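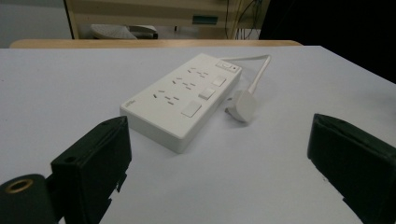
**Set-up guide / Section 2: Planning and buying**

I've helped plan four of these gripper stations now, and the one thing I'd tell my younger self is to sort out the power before shopping for anything fun. So that's where we start!

1. Pick your table first. You want a flat, pale top with plenty of clear space in the middle. Measure it before you order (I once didn't, and Margarida Correia still brings it up).
2. List everything that needs an outlet: chargers, the laptop, lamps, the Stosodari hub if you're getting one. Add one spare.
3. Choose a power strip. I like the kind with a separate switch beside each outlet, like the white one on our table - three outlets, three switches. If your list comes to more than three, put a longer strip in the budget now.
4. Check the plug type against your wall sockets. Ours is a three-pin.

> **Caution:** Don't chain one strip into another to get extra outlets. Buy the right size, and check the total load against the rating on its label.

5. Get a quote for the full kit. Our last one from Awad came to $2943 for a pair of hand-held grippers, mounts and spare fingers. Shipping took 23 days, so order early if you need to be running by June.
6. Set aside some $20 per station for small stuff like screws, tape and cable ties. It goes fast!
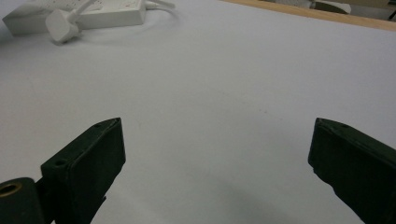
*Nandcombe Workshop - Equipment Planning Team*

7. Decide where the strip will live. I push it off toward one corner so the gripper has open table to work over. A white cable on a white top is easy to miss, so I'd pay a little extra for a colored one next time.
8. Look closely at the fingers before you buy spares. Check the screw holes on the pair you own against the supplier's drawing, then send both to Sofia Antunes and she'll place the order.

> **Note:** Anything over $1000 needs a sign-off from Fernanda Figueiredo. She goes through requests on Friday, so get yours in before then.

9. Save the quote, the table measurements and your outlet list in one folder. You'll want all of it open for Section 3, where we mount the fingers.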